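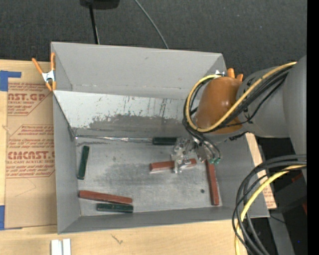
3. Surface Wear in Reusable Storage Bins

3.1 Background

Reusable bins are a long-lived item in most storage and sorting buildings, and they are often kept in service well after the shelving around them has been replaced. Purchasing records usually note the date of delivery and the unit price. Records of condition are less common. In the sites we contacted before the study began, a bin was either "in use" or "withdrawn," with no category between the two, and the decision to withdraw was left to whoever was on shift.

The present section reports on the condition of bins at two sites, Waltham and Dagdag, both of which handle mixed household goods returned by customers. The sites differ in age and in floor layout, but they buy from the same supply list and follow the same written cleaning schedule. A third site, Vamitz, supplied cleaning records only and is discussed in Section 5.

Figure 1. Open gray bin with scratches and a scuffed patch on the inclined panel.

3.2 Sample and Procedure

A total of 871 bins were listed in the inventories of the two sites. Of these, 608 were available for inspection during the survey period; the remaining bins were on loan, in transit, or could not be matched to an inventory number. Bins were inspected empty, under normal room lighting, by two inspectors working separately. Each inspector completed a one-page form covering the walls, the bottom, the seams, and the rim. The forms were then compared by Aileen Galang, who resolved disagreements by returning to the bin with both inspectors present.

Wear was graded on a four-step scale. Grade 0 was given to surfaces with no marks that could be seen at arm's length. Grade 1 covered single marks and light scratches. Grade 2 covered scratches running in a common direction over a large part of a surface, or a continuous scuffed area of any shape. Grade 3 was kept for cracks, holes, and loss of material that could be felt with a fingertip. The grade given to a bin was the highest grade given to any of its surfaces. The surface responsible was also recorded, so that a bin with one badly worn panel could be told apart from a bin worn evenly throughout.

The inspectors were asked to ignore dirt that could be wiped away. A damp cloth was used where there was doubt. Tape, patches, and other added material were noted in a separate column and did not affect the grade. Our reason for keeping them separate was that staff at Waltham apply tape for several purposes, including labeling and the covering of seams, and its presence cannot be taken as a sign of damage underneath.

3.3 Results

Grade 2 or higher was recorded for 203 of the inspected bins. In most of these, a single surface accounted for the grade. Inclined panels were the surface most often named, followed by the bottom and then the rim. Upright walls were seldom graded above 1, even in bins that staff described as old.

The position of the wear within a panel was fairly regular. Scratches tended to follow the slope, and scuffing was found more often on the lower part of a panel than on the upper part. We take this to reflect the way goods are handled: items put in near the top of a slope travel down it and come to rest at the base, where they are pressed by the items that follow. The forms do not allow this explanation to be tested directly, and bins are often turned during cleaning, so that the side nearest the worker changes from day to day.

Differences between the sites were small for inclined panels and larger for rims. Rim wear at Dagdag was concentrated in bins stored in stacks. Waltham stores its bins side by side on low racks and reported little rim wear of any grade. Neither site could provide purchase dates for individual bins, and we therefore make no claim about the rate at which wear develops.

3.4 Agreement Between Inspectors

The two inspectors agreed on the grade of most bins at first inspection. Disagreements fell mainly between Grades 1 and 2, and the usual cause was a scuffed area with an uneven outline, which one inspector read as continuous and the other as several separate marks. The wording of Grade 2 was revised in September to state that marks less than a finger's width apart are to be treated as one area. Bins already graded were reviewed under the new wording, and the figures given above are those obtained after review.

3.5 Use of the Grades in Practice

Both sites have since added the grade to the inventory system, Listier, where it appears beside the bin number. Staff may update a grade at any routine cleaning but may not lower it without a second signature. Bins at Grade 3 are withdrawn. Bins at Grade 2 remain in service for hard goods and are kept out of the textile area, where rough surfaces can catch loose threads. The cost of this arrangement is considered in Section 4, together with the price of replacement panels.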